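Small kitchen storage » Glasses and cups

Thread: Mug tree for stemmed goblets, does it work?

pellworth
I have a set of 4 plastic goblets that don't fit anywhere. The cupboard over the sink has fixed shelves and the stems make the goblets too tall by the width of a finger. I've been looking at the chrome mug trees, the kind with curly arms, and wondering if anybody hangs stemmed glasses on one instead of mugs. The under-cabinet rails are out because I rent and can't drill.

Counter space is tight but I can give up a corner.

dorrit_k
I tried it with wine glasses on a Lolel tree and gave up. The arms on mine were straight pegs with a slight upward tilt. A mug has a handle, so it hooks on and stays. A wine glass has nothing to hook. If you bump the counter it slides off. I lost one glass that way and put the tree in the donation box.

hallam77
Depends on the arms. Straight pegs, no. If the arms end in loops you have a chance, as the loop gives the foot or the stem something to sit against. I would still only do it with plastic.

What is the base like on the one you're looking at? That matters more to me than the arms. The light ones tip when you load one side.

pellworth
I ended up getting one secondhand for 6 dollars before reading these, so I'll report what I have. No label on it. My sister says it looks like the Banberg one she used to own but I can't confirm that. I put it on the table with some other things I'm sorting this month to see how a goblet would go on.
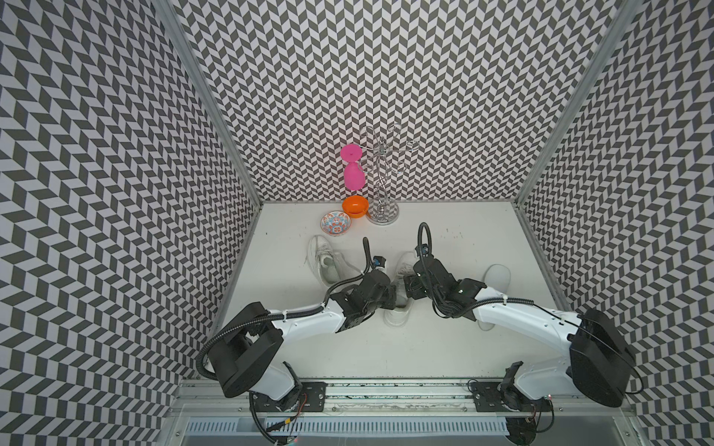

Goblet on the left side of the tree, foot up. The two bowls are part of the same sort-out.

The base is round with a mirror finish and the stem is twisted wire. There is a little finial on top where the arms come together. I haven't tried it with all the goblets yet. My plan is one per side so the weight is even.

Second question while I'm here. Would you keep the orange bowl and the patterned one together or separate? They are different enough that I never know which stack they belong in.

dorrit_k
OK, those loops are nothing like the pegs on mine. I take back part of what I said. I still wouldn't use it for glass.

Keep the bowls together. Put them wherever you stand when you make breakfast.

marshfield_jo
I disagree about the bowls. I sort by how often I use them and not by size or color. If the patterned one is for company it goes up high, and the plain one stays at the front. When everything is in one stack I end up lifting the good bowl out of the way every morning, and that is how good bowls get chipped.

Also, is that a sneaker on the table with the dishes?

pellworth
It is. Shoes are next on the list after the kitchen.

marshfield_jo
Not on my table, but fine.

hallam77
Back to the tree. Two things to check before you commit.

Hang all the goblets, then push the table with your hip. If anything swings, bend the arms in slightly. Chrome wire will take a small bend but go slowly or the finish cracks.

Then measure from the counter to the underside of your cupboard. My Liseck tree needed 10 more inches of clearance than I thought – not for the tree itself, for my hand lifting a cup off the top arm. It lives on the windowsill now.

yanling_xie
Yanling Xie here, I wrote the pinned post on renter kitchens. I have used a tree for stemmed plastic for a few years and it holds up. My only complaint is dust. The cup faces down so the inside stays clean, but the foot faces up and collects everything. I wipe the feet when I do the counters.

A Hoekstra over-the-door rack is the other no-drill option. Mine was 40 dollars and I didn't like it. It rattled whenever the door closed.

dorrit_k
I have the Hoekstra and it doesn't rattle. Did you put the foam strips on the back?

yanling_xie
There were no foam strips in my box.

dorrit_k
They were taped inside the lid of mine. Easy to miss.

yanling_xie
Well, that box went out with the recycling in April.

hallam77
Felt pads from the hardware store do the same job. Stick them where the rack touches the door.

pellworth
Thanks all. I measured and there is enough room under the cupboard if I keep the top arm empty, so I'll try that first. The patterned bowl is going up high and the orange one stays down by the cereal. I'll post again once the tree has been on the counter for a while.

marshfield_jo
Good choice on the bowls.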